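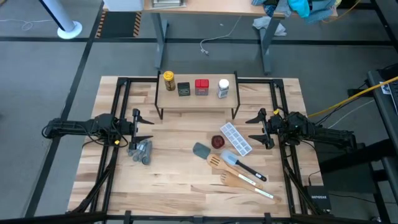
Review: Haltow two-arm table station, after one budget year

August 2020, by the Dekimell equipment desk
Last updated: August 2020

We bought the Haltow station for kitchen handling tasks, and I was asked to write what I think of the purchase. The price was 2,892 for the frame and the mounting parts. The arms came from Ternuden on a separate order, so please do not compare this number with a complete system.

The frame is the best part. It is black square extrusion, and we could move the arm mounts in 15 minutes with one key. The butcher-block top is heavier than I wished, but it is pleasant to work on. The two-finger grippers are fine for jars and bottles. For flat things, like a spatula lying on the wood, I would reserve money for other fingertips.

My main complaint is the cables. They are thick and hang down from both arms to the corners of the frame. Haltow sells a cable guide for 80, and I think it should be in the box. You must also plan a network switch and floor space on all sides. Our first plan forgot both.

Delivery took 7 weeks. Caputo offered a similar frame sooner, but without the raised corners.

I would buy it again, with the guide included in the first order. Four stars of five.

Related items
Caputo bench frame: first look
Ternuden arms: what the service contract covers
Planning floor space for a second station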